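Visit to the Andley software lab, January 11, 2026

I had wanted to see the Andley lab for a long time, and this winter my colleague Nantana Boonyarit arranged a place for me in their visitors' group. I work with planning software for warehouse arms, so I will write mostly about the software side. Readers who want to know about motors and gearboxes will find little in my report.

The building is on the Bunnag road, ten minutes on foot from the bus stop. We were 7 visitors. After tea we got badges and went up to the second floor, where the group works on manipulation of small parts. Their software stack is called Flomow. It takes recordings from hand-held grippers, cleans them, and trains a policy from them. The planner, which is a separate program with the name Zaline, then checks each proposed motion before an arm is allowed to do it.

The first hour was about the recordings. A person holds a gripper in each hand and does the task on a table, for example pulling out a drawer or picking up a small part. The team has at this moment 1,538 recordings that passed the check, from some 3,000 that were made. I asked why so many are thrown away. The engineer showed us the log. The most common reason is that the tracking loses its position when the hand moves fast over a plain surface. A white table gives the tracker very few points to hold on to, and with motion blur it gets even fewer. In July they changed the filter so that it marks the doubtful seconds and keeps the remaining part of the recording. I found this a sensible decision, and I will propose the same at my work.

Then we looked at the perception module. Dark, small objects on a bright ground are easy to separate, but clear plastic is still difficult. The depth estimate goes through the wall of a drawer box and lands somewhere inside it, or on a reflection. Flomow does not try to repair the depth. It learns the outline of the box in the color picture and gives the planner a simple closed volume, a little larger than the real one. The price is that the gripper sometimes refuses to come near a drawer knob. There is a setting for the extra margin, in millimeters, and it was 4 on the day of our visit. The engineer said he changes it more often than he would like.

The part I enjoyed the most was the replay tool. One can stop a recording at any moment and see beside it the planned path, the opening of the fingers and the confidence of the tracker, all on the same time line. When two hands work together, both paths are drawn, and the tool shows in red where they would come too close to each other. It is written in a plain way and starts quickly. I have used commercial tools which do less.

I was less convinced by the error messages of Zaline. When it rejects a motion, it gives only a code, and the new people must keep a printed list next to the keyboard. Nantana asked if this will be improved, and the answer was that it is planned, but without a date.

Visits are possible for small groups, and one should write to the lab a few weeks before. The coffee corner closes early, so please eat before you come.
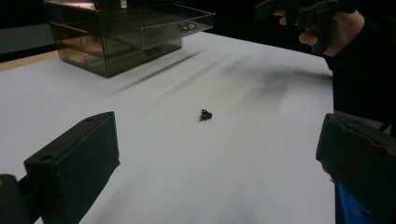

Can recordings from a hand-held gripper be used on an arm with different fingers?

Only in part. The path of the hand can usually be kept, but the closing width and the last centimeters before contact must be adapted to the new fingers, and the planner has to check every motion again with the shape of the new arm.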